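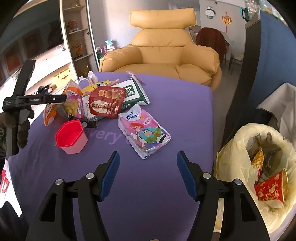
Fingers open over the snack pile, blue pads fitted.

Hurkedis Workshop Forum > Home builds > Grippers and end effectors
Thread: Pads or linkage? Hand-held gripper dropping soft packets

benjie_c
Posted 19:40
Carrying on from my June thread, which got locked when it drifted into motor drivers. I've got the hand-held grippers going at home and I'm trying to get them to hold soft packaging properly. Tissue packs and cartons are no trouble. Snack bags are. The fingers close, the bag folds, and when I lift it slides out of the bottom of the pads.

The pads are blue rubber, 20 mm wide, poured from the Sorkon two-part kit. Before that I used foam tape, which was worse and left glue on everything. I log each attempt with Follow and I've got around 3,000 in there now. Most of the failures are on bags with a lot of air in them.

Is it worth pouring a softer set, or should I be looking at the linkage?

rosalindap
Posted 20:05
Softer pads. I had the same with bread bags and went down two grades on the Sorkon kit. Leave it overnight before you take it out of the mould, whatever the tin says.

thongchai_n
Posted 20:22
I'd leave the pads alone for now. Hold one finger still, push the tip of the other sideways and see how far it moves. If there's play at the pivots the pads won't meet flat, and softer rubber will only hide that for a week or two.

rosalindap
Posted 20:31
It didn't hide anything on mine. I've been using the same set since spring.

thongchai_n
Posted 20:38
Yours is a parallel slide though. Completely different thing. His fingers swing on pins.

benjie_c
Posted 21:10
Checked. There's a bit of play, more on the right finger than the left. I can feel it but I wouldn't have called it loose. Another view from the same evening, with the pile and both fingers in frame. 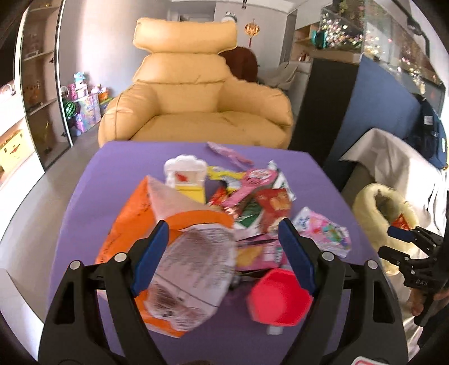 Pin fit is where I'd start if you're all agreed on the linkage. I bought the pins from Pappas and reamed the holes by hand, and I don't think I kept the reamer straight on the right side. They're the round silver ones at the joints and beside the pads. For the test I've been going for the white and pink packet on the right, the one with the crinkled end, as it sits slightly away from the pile and I can get at it without dragging anything else along. The big orange bag is the one I really want to lift and I haven't managed it cleanly yet.

marilou_s
Posted 21:26
What are you doing with your approach angle? If you come straight down on a bag that size you pinch the middle, where all the air is. Go for a corner or the seam. The orange one has a folded corner at the top, I'd try that before changing any parts.

benjie_c
Posted 21:33
Straight down, mostly. I wanted every attempt the same so I could compare them.

marilou_s
Posted 21:41
Fine for the log, not much use for picking up bags.

thongchai_n
Posted 21:50
Agree with Marilou on the corner. I'd still bush the right side. Ream it oversize, press a brass sleeve in, ream again to the pin. An evening's work.

rosalindap
Posted 22:02
Or pour softer pads, which is ten minutes plus waiting. Do it first and you'll know by breakfast.

urszula_z
Posted 22:15
Can I suggest changing one thing at a time? Do 20 lifts on the same packet with it as it is, going for the crinkled end. Then sleeve the right side and do the same again. Leave the pads until after that. If you change the rubber and the pins together you'll be back in a month asking which one helped.

Also wipe the pads between runs. Mine pick up crumbs and grease from food packets and the grip goes off quickly.

benjie_c
Posted 22:24
Haven't been wiping them at all. I'll start with that and Marilou's corner, then order the brass. Rosalinda, which grade did you end up on?

rosalindap
Posted 22:30
The one with the green lid. Don't let it get cold while you're mixing.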